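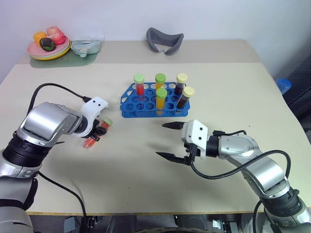

Onden Test Tube Rack, Blue

A one-piece bench rack for capped tubes, made for teaching labs, sample rooms and anywhere tubes need to stand upright while you work. The round holes are set in straight rows, and the bench shows through the empty ones, so free places are easy to spot.

The rack is molded in bright blue plastic. Clear tubes with red, orange or yellow contents stand out well against it, and so do light-colored caps.

Fit
Made for small round-bottom tubes with push or screw caps. Tubes sit with a little play, so they lift out without dragging the rack along. A narrow tube may lean slightly. If yours lean more than you like, order the Skunda sleeve set, which drops into the holes and takes up the slack.

Care
Wash by hand in warm water with a mild detergent, rinse and leave upside down to drain. Do not autoclave. Wipe up dye and stain spills the same day – some will mark the plastic for good. Alcohol wipes are fine.

Ordering
Item number: Onden 97
Color: blue (white and yellow to order)
Pack sizes: single, or carton of 10
Tubes and caps are not included.

Goes with
Psarras clear tubes, round bottom, bag of 500
Psarras caps, light green or pale yellow, bag of 300
Skunda sleeve set
Nekov bench mat, cream or gray

Caps are sold by color so you can sort samples by type or by shift. Mixed bags are not available.

Delivery
Single racks ship from stock. Cartons in blue usually go out the next working day. White and yellow racks are molded in batches, and the next batch is due in June. Unused racks can be returned in their original wrap. We can't take back racks that have held samples, even if they have been washed.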